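Wekside Bench Recordings: README

Last revised in January. Maintained by Nermina Đorđević, Plarer assembly and returns.

Contents

This folder holds 607 recordings made at the Wekside site while the first returns bench was being moved over to shared work with a robot arm. Of these, 589 are complete. The remaining 18 stop early and are kept in a separate subfolder called partial. Each recording has a matching text file with the task name, the shift (morning or afternoon) and any notes the operator typed in.

The recordings cover three tasks: picking a returned item off the bench, turning it for inspection, and placing it in the repair or recycle tray. Packing is not included. It is still done by hand, and there is no plan to change that this year.

Background

Before the changeover, the returns bench handled nearly 2,000 items a month. The picking and turning was the part people disliked most, and it was where most of the wrist complaints came from. Management at Mikeo asked for the arm. The bench crew asked to be the ones who taught it, and that was agreed to in writing.

Nobody on the crew lost hours during the recording period. Two jobs changed in name and in content: bench sorter became bench operator, with a higher pay grade after 40 hours of training. Whether the grade carries over to the second bench is still being discussed.

How the work is done

One person wears the headset and works at the table. Another sits close by to watch the arm and can call a stop. We swap at least once an hour. Headset time counts as work time, including fitting and cleaning. 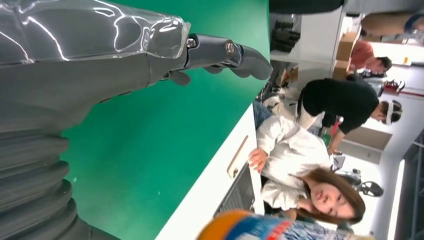

View from the arm's wrist camera, with the gripper over the green backdrop. The image is rotated, as stored.

Files from the wrist camera are saved in the orientation they come in. If you need them upright, rotate them after loading and leave the originals alone. The Ristić viewer has a setting for this under Display.

People in the recordings

The wrist camera picks up whoever is near the bench, including people walking behind it. Everyone on the crew has signed a consent form. Visitors are asked at the door. Anyone can have a recording removed by giving Nermina the date and the shift, and no reason is required.

The recordings may not be used to measure individual speed or to support discipline. This is a condition of the agreement with the crew and it applies to anyone who receives a copy.

Known problems

Operator notes are uneven. Some are a full paragraph and some just say "ok".

Afternoon recordings from the first weeks have the wrong task name in places. Check the video before relying on the label.

Tray labels changed partway through. "Scrap" in older files means the same as "recycle" in newer ones.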